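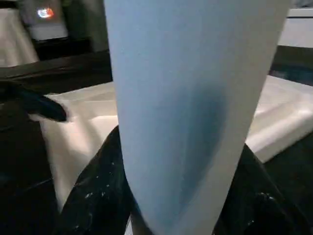

Nisreen Rizk has run the linen and supplies room at Mahasneh, a guesthouse with 34 beds, for long enough to hold opinions on paper. Blue paper in particular.

"White roll vanishes," she says. "You put it down on a white sheet and five minutes later you're accusing your colleagues. Blue you can find."

We are talking at half past six in the morning, which was her idea. She folds pillowcases throughout and doesn't look at them once.

How much blue roll does a guesthouse get through? She fetches the order book and runs a finger down a column. "Last year, 600. My predecessor, Hussam Nseir, left me a note saying we'd need half that. He also left me a cupboard you couldn't open in October."

The cupboard swells in the damp. It has been reported, she says, and the report has been very well received.

I ask what people get wrong. She puts down a pillowcase, so I gather it matters.

"They squeeze it. You pick up a soft roll by the middle as if it owes you money, and then it's got a dent in it, and then it won't pull evenly. It tears halfway across and you stand there holding a triangle. Elie does it every single morning."

Elie Chidiac, passing with a mop bucket, says he has large hands.

"He has ordinary hands," says Rizk.

She keeps the rolls upright, away from the folded bedding, although she admits the bedding tends to come to them. On changeover days there are sheets on every flat surface and a few that aren't flat. "I used to tidy before I started. Now I start, and the tidying can wait its turn."

Has she considered cloths? She has. The guesthouse tried them for two months. They went into the wash with the towels, came out grey, and were then used by guests as flannels.

"One gentleman left us a lovely review," she says. "He mentioned the flannels."

She picks up the next pillowcase. There is a coach party due at four.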